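Ballwood Student Humanoid Project
Progress report to the program funder, second term
June
By the project lead, Jeltthorpe site

The student team has moved from bench work to whole-room tidying tasks. Walking and arm control run in one session without a restart between them, which was the main item left open in the previous report. The team stands at 10 students, eight of whom have passed the operator check.

Recording began in the first week of the term. The data set now holds 2,720 episodes, of which 365 were rejected at review. Most rejections had the same cause: the operator began the reach before the robot had finished its last step, and the torso sway carried through to the wrist. The start rule has been changed. Both feet must be planted and both hands raised before the arm controller is enabled.

Work this term centered on the lounge task, in which pillows on the floor are to be returned to the sofa. Episodes are logged under Nomura (the walking controller) and Lesley (the arm and hand controller), and the two logs are merged afterward. 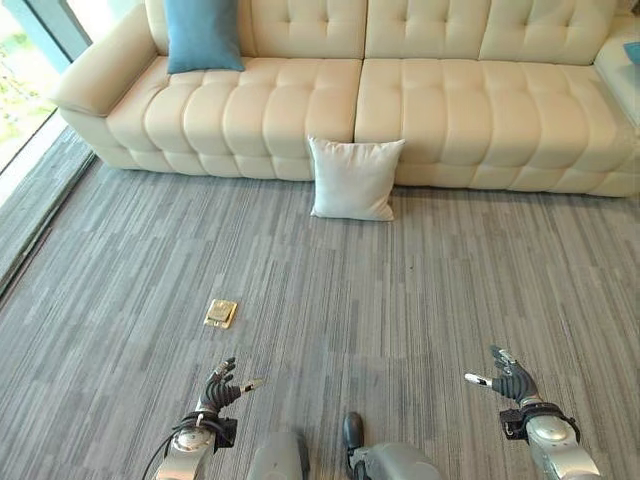 Lounge task, head camera view. White pillow on the floor against the sofa front, teal pillow on the seat.

Two technical problems remain. The pillow detector loses white pillows against the pale upholstery, particularly when daylight from the window is strong. Teal pillows are found reliably. The students are testing a fixed exposure setting, and early runs are better, though the margin is small. The second problem is grasp depth. Lesley closes the fingers on first contact, so a plump pillow is often pinched at the surface and slips during the lift. A longer closing stroke has been written and tested on one hand only.

Small flat objects on the carpet are outside the scope of this task. The planner treats them as obstacles and steps around them -- picking them up is planned for the fall.

Spending is within budget. The one unplanned cost was a replacement wrist cable. We request that the unspent travel line be moved to spare finger parts before the next term begins.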